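换季理衣服小相册

四月一到,我家的衣柜就开始关不上门了。冬天的厚毛衣还没下岗,春天的薄衫已经挤进来,每天早上找一件能穿的都像在翻旧货摊。拖了好几个周末,终于下决心全部倒出来重新理一遍,顺手就做了这一页,给自己留个纪念,也给同样被衣柜折磨的朋友们壮壮胆!

先交代一下规模。我这次是真的一件一件数过的(平时绝对不干这种事),上衣、裤子、裙子、围巾全算上,一共139件。数完我坐在地板上愣了好一会儿,明明每天都觉得没衣服穿啊。

我理衣服不爱在床上弄,床太软,叠出来歪歪扭扭,而且弄到一半就想躺下去。还是台面好用,又平又硬,站着叠腰也不酸,就是每次开工前得先把杯子和零碎东西挪走,擦干净再晾一会儿。我一般下午三点多开始,那会儿光线最好,衣服上起没起球、有没有小污渍,一眼就能看见。深蓝和黑色尤其要在这个时候分,晚上开灯分过一次,第二天发现全分错了,气得我又倒出来一遍。

颜色方面我是个很没有原则的人,衣柜里什么都有,不过今年翻来翻去,最喜欢的还是带一点灰调的粉。它不像亮粉那么闹,配牛仔裤可以,配灰裤子也可以,外面随便套一件风衣就能出门。要是领口再配一圈别的颜色的罗纹边,那我基本上就走不动路了。

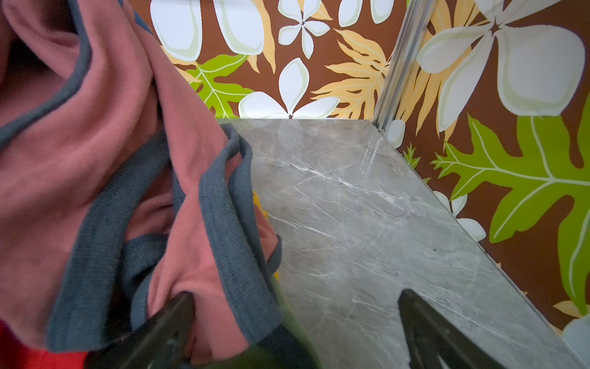

灰粉色配深灰蓝罗纹边,料子看着软乎乎的,带一点点绒。左下角还露出一小块大红。

这种粉配灰蓝的搭法我真的想多说两句。纯粉色的衣服容易显得甜,压一道冷一点、深一点的边,整件就沉下来了,上班穿也不会不好意思。罗纹边还有个好处,有弹性,套头的时候不勒,洗完用手顺着纹路轻轻捋一捋,晾干之后基本还是原来的样子。千万别揪着领口往衣架上硬套,我有一件就是这么毁掉的,领子大得能塞进两个头。

针织的我一律不挂,全部叠。先把袖子往里收,再从下往上折两折,最后卷一下竖着放进抽屉,打开来每一件都看得到边,挑起来特别快。罗纹边朝外放也好认,连颜色带款式一眼就知道是哪件,不用像以前那样掏到最底下,掏完上面的全塌了。

收纳盒用的是 Soden 的布盒子,买了2个,一个放厚的,一个放暂时拿不定主意的。后面那个我给它起了个名字叫“再想想”,规矩是到秋天还没打开过就送走。说来惭愧,去年的“再想想”里有一条围巾到现在还在再想想。抽屉里的隔板是 Riis 家的,可以自己掰断调长短,掰的时候声音挺吓人,边缘稍微有点毛,我拿砂纸磨了几下才敢放针织衫进去。

花费也记一笔,省得以后有人问我又要翻账单:盒子、隔板、新衣架,再加上一个 Prundora 的小挂烫机,总共1,187块。挂烫机是大头,本来没打算买,看到衬衫皱成那样还是没忍住……

最后留下来的大概80件,剩下的一部分给了表妹,一部分洗干净打包好等着捐掉。袜子那一抽屉这次没碰,太吓人了,等我攒够力气再拍一页吧。

有朋友留言问裤子怎么收,我是对折以后三折,跟上衣一样竖着放,牛仔裤单独占一格。羽绒服还在阳台上晒着,晒好了再补。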